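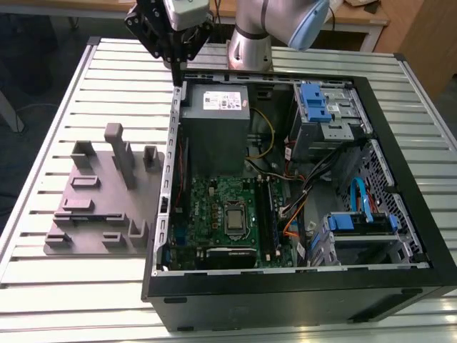 Repair night notes, February

Quick one this month, sorry, writing this between two other things and the kettle.

First — the move. We are out of the Peltness building at the end of the month and into the old carpet showroom on Lowther Street. Same evening, same hours, 6 till whenever the lights go off. The door is on the side, past the bins, not the big glass one at the front. The big glass one does not open. Please stop pulling it.

Parking. There are spaces behind, shared with the dance school until 7. After 7 take what you like. Before 7 be nice, those parents have been sitting in traffic too.

What to bring and what not to bring

We get asked every month so going to put it all down in one place and then I can just point at it.

Lamps, yes. Toasters, yes, but empty the crumbs first. Please. Radios, yes, we have two people who fight over the radios. Sewing machines yes, bring the foot pedal and the power cord, both, even if you think the trouble is somewhere else. Especially then.

Computers yes, desktops are easiest. Laptops depends on the laptop. If it's glued shut we will have a look and we may hand it straight back. Bring the charger. Write your pasword on a bit of paper if you want us to log in, or stay and type it yourself, better.

Back up your stuff before you come. I know. But if the thing still turns on at all, even for ten minutes, copy the photos off it that night and not the morning after. We've had three people this winter in tears over pictures of grandkids and we got two of them sorted. The third went off to a paid recovery place and was quoted 600 dollars, still deciding last I heard.

Microwaves, no. Not for lack of interest, they can hold a nasty charge even unplugged and none of us are trained on them. Old tube TVs, same answer. Gas anything, no. Chainsaws, no, and whoever left the one by the door last fall, it's still here, come get it.

Clothes and bags, yes, and more of them please! The mending table has been quiet and they are good. Zippers are the specialty. A zipper on a good winter coat costs you a couple of bucks in parts, and the coat goes another ten years.

Dust

A whole paragraph on dust, bear with me. Half the "my computer is slow and sounds like a leaf blower" jobs are dust. Shut it down, pull the plug, take it outside, open the side, short puffs from a can of air with the can held upright. Hold the fan blades still with a finger or a pencil so they don't spin. Don't use the house vacuum, the static is a worry and the nozzle knocks things loose. Don't open the power supply, ever, blow through the grille and leave it at that. Twice a year if you have a dog. I have a dog and do it never, so.

And get the thing up off the carpet. A bit of shelf under it is plenty.

Parts drawer

The drawer is a mess. We need: lamp sockets, the plain kind. Cord switches. Fuses in any size. Coin batteries, the big flat ones, those go faster than anything. Kettle leads we do not need. We have so many of them. If you want one take six.

The Losier hardware people gave us a box of end-of-line screws, mixed, 70 packets of them, which is great and also now somebody has to sort them. Bring the kids, I'm serious, there will be cookies.

The Jerkolon toaster thing

A few of you have come in with the same toaster, the Jerkolon two slot with the chrome ends, and the same complaint, lever won't stay down. Nine times in ten it's crud on the little electromagnet at the bottom. Unplug, let it cool all the way, turn it over above the sink, shake, then a dry paintbrush down by the lever. Try that at home first. If it still pops up bring it along and we'll take the bottom off. The screws are the annoying three sided ones but we've got the bit now.

Numbers for the year

Went through the sign in book. 248 items came in over the year, and roughly two thirds went home working. A few more went home with a note saying what part to order. The rest was past it, and I'd say in most of those cases people were fine, they just wanted someone to tell them it was okay to let the thing go.

Most common item was lamps, again. Then vacuum cleaners. Strangest was a singing fish, fixed, sadly.

Helpers

Short on people for the front desk. No skill needed, you hand out a ticket, ask what's wrong with it, write down what they say and show them where the coffee is. Two hours. It's the best seat in the place as you hear all the stories. If you can do even one evening this spring reply to this email.

Also after anyone who knows clocks. We keep having to send clocks away and it feels bad.

Moving day help too. Benches are heavy, the bandsaw is heavier. A van or a pickup would be a godsend. We're starting at nine in the morning and hoping to be done by lunch, there'll be soup at the Lowther end and somewhere to sit down.

Waiting your turn

Tickets go in order, one item per ticket. You can take a second ticket once the first is done. I know it's a pain if you've driven in with three lamps but it was getting silly in there before the holidays, people waiting two hours behind one trunkful of stuff. Last ticket at 8:30. After that we're only finishing up what's on the benches.

And do stay with your item if you can. You don't have to hold a screwdriver (you can, we like it) but half the point is seeing the inside of your own thing once. Plus you know what noise it makes and we don't.

Odds and ends

The tea urn has been descaled, you're welcome.

Someone's reading glasses, brown, in the lost box. Also one mitten and a pretty nice umbrella.

The new place has a step at the side door, two inches or so. We're getting a ramp made, it should be in by the first night. If it isn't, ring the bell and somebody will come out to you and your item, we can do the ticket on the sidewalk.

Heating at the new place is "being looked at". Wear a sweater. If it has a hole in it, mending table's on the left.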